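20 August 2024
By Kipchumba Mohamedi

Progress report to Flinier: flower table, Narnholm workroom

Work on the flower table has gone on since February under the grant of $2,685. Most of the money went on stems, loose leaves, trays and cloths. The remaining $224 is being held for replacement stock before the next round.

The task is kept simple. Flowers and greenery are laid out loose on a white tabletop, sorted, and put away, and then the surface is wiped. We use red roses and pale blue hydrangeas because they differ in shape as well as color. A rose has a tight bloom on a long stem, and a hydrangea head is wide and tends to roll against whatever is next to it.
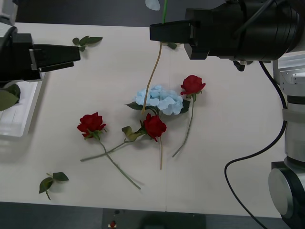 Stems have taken more of our time than blooms. When they cross, lifting one shifts the others, so we now lay them out with more space between them. Balthasar Frei has written this into the setup sheet, along with a note on which leaves to replace when they start to come away from the stem.

We have completed 57 sessions. In 4 of them the layout had to be redone before work could begin, each time over tangled stems. The sheet was changed after the last of these.
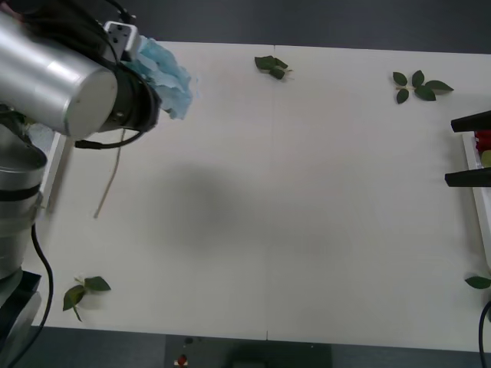
Leaves are still the slow part of clearing up. Small pieces lie flat and are easy to push aside with the cloth when they should go in the tray. For the next period we plan to pick up all greenery before any wiping starts, and to log the leaves separately from the flowers.

The second order from Bornovari has not arrived. If it is late we will carry on with the stock we have and leave the hydrangeas out of some sessions.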